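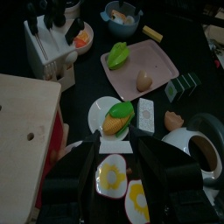
Toy food and utensils on a dark tabletop, including a corn cob on a white plate and a pot with two side handles.

Play food is the general name for toy versions of foodstuffs, used by children in pretend cooking, shopping and serving. It is usually kept with a play kitchen - a child-sized or tabletop cabinet - and with small pots, plates, trays and knife blocks.

Materials

Wood, moulded plastic, felt and tinplate have all been used. Wooden pieces are commonly painted in one or two flat colours. Vegetables, eggs and bread are among the most common subjects, and some sets include pieces that come apart, such as eggs with separate shell halves.

Sizes

Scale varies between makers and often within a single set. The Gradlow range, designed by Reece Lockwood, was sold in boxes of 70 and 80 pieces, with the corn cob longer than the dinner plate. Corkesa later produced a smaller range to fit its own cabinets.

Collections

The Wainwright toy collection catalogued 231 items of play food and kitchenware in a list compiled by Bok-nam Moon, last revised February 26, 2019.

See also: Dollhouse; Toy stove; Tea set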